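On the Keeping and Untangling of Small Cables

The household has for several years maintained a drawer in the hallway for cables, adapters and related items. The drawer was emptied in full on June 3, 2019, and the present entry records the procedure followed, together with the rules that now apply to the contents. Readers who wrote following the earlier entry on the pantry shelves asked for a similar account of smaller things, and it is hoped that this will be of use to them.

The drawer had reached a condition in which it could be opened only by pressing the contents flat with a ruler. Several chargers belonged to telephones given away long ago. Two extension leads had been stored there in error and have been returned to the utility closet. A Drilteck charging cradle was found with its cord wound so tightly that the outer covering had split near the plug, and it was taken to the recycling point the same afternoon. The remainder was sorted into three shoe boxes: cables in regular use, cables to be tested, and cables without a known purpose. The third box was the fullest.

Earphones were dealt with last. They require more patience than any other item, and it is advisable to do the work seated, at a cleared section of table, in good light. The practice of shaking the bundle is discouraged. Pulling on a free end is also discouraged, as it closes the knot at the center and places strain on the point where the wire enters the earbud. 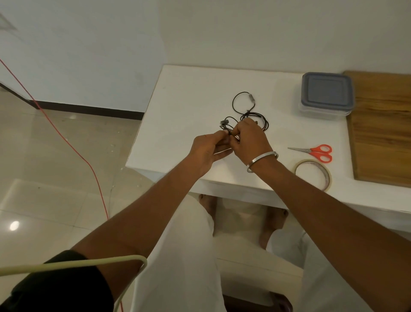
Earphone cable of the thin kind should be opened outward from the middle. The bundle is laid down and the strands are eased apart until the loops can be told from one another. Only then should an end be passed through. Both hands are needed, and they should be kept close together, gripping the same wire a short distance apart, so that any slack gained by one is not lost by the other. A black cable with three or so overlapping loops is a moderate case. The small gray pieces on the wire deserve particular attention, since they catch on neighboring strands and will turn a loose loop into a knot if drawn through quickly. An earbud may be held lightly in the fingertips while the loop beside it is widened. The whole operation should be allowed 12 minutes, and a pair that resists longer than that may be set aside until the evening.

Once straightened, each pair is to be wound loosely over three fingers and closed with a strip of soft tape. Tight winding around a telephone is no longer permitted in this household. The previous arrangement, under which earphones were placed in coat pockets and retrieved as needed, has been withdrawn.

For storage, the author purchased a box of small drawstring pouches from Mészáros, the stationery shop beside the post office. The box contains 20 pouches, which exceeds present requirements, and the surplus has been placed with the gift wrap. A divided tray sold under the name Skudotau was also considered. Its compartments proved too shallow for anything with a plug and it was returned.

Mr. Győző Borbély, a neighbor and a regular correspondent of these pages, has recommended that every cable be labeled at both ends. His recommendation has been adopted for power cords only. Labels on earphone wire were tried and came away within a week, leaving a residue that attracted lint.

The box of cables without a known purpose will be kept until the end of June, after which its contents will be recycled. Family members have been notified and may submit claims in the meantime. One claim has been received to date, concerning the cord for the Drandia radio in the guest room, and the cord has been released.

The next entry will address the sewing basket.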